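Does Tea Keep Its Color? A Kitchen Chemistry Project
Niamh Lenihan and Gediminas Laur

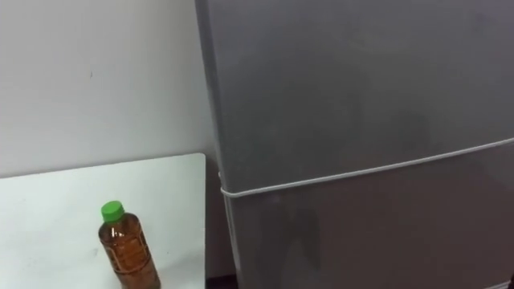
Figure 1. Clear plastic bottle with a green screw cap, amber-brown liquid inside.

We picked this project after an argument about whether tea left on a windowsill goes darker or paler. Gediminas said darker, Niamh said paler, and our teacher Ms. Testa said go find out (so we did!).

What we did
In August we brewed one big pot of black tea, let it cool, and poured it into glass jars with lids. Half the jars went on a sunny sill and half went in a closed cupboard. Every evening for 9 days we held each jar against a paint card and wrote down the closest shade, from 1 (palest) to 30 (darkest). We each scored alone first and then compared, and it was really fun to see how often we matched.

What we found
All the jars started at shade 10. By the last day the cupboard jars had only reached 11, but the sill jars were well past that, and one had gone cloudy too. Gediminas was very happy about this.

We think oxygen and warmth both play a part. Tea has compounds called polyphenols that react with air and turn browner, and a warm spot speeds that up. We can't say if light matters by itself, as the sill was warmer than the cupboard.

What we'd change
We forgot to keep a thermometer by the jars, which we really regret. Next time we want to try green tea and tea with lemon, which went pale right away when Niamh tested a cup at home!

Thanks to Marcela Vlček for lending us the paint cards.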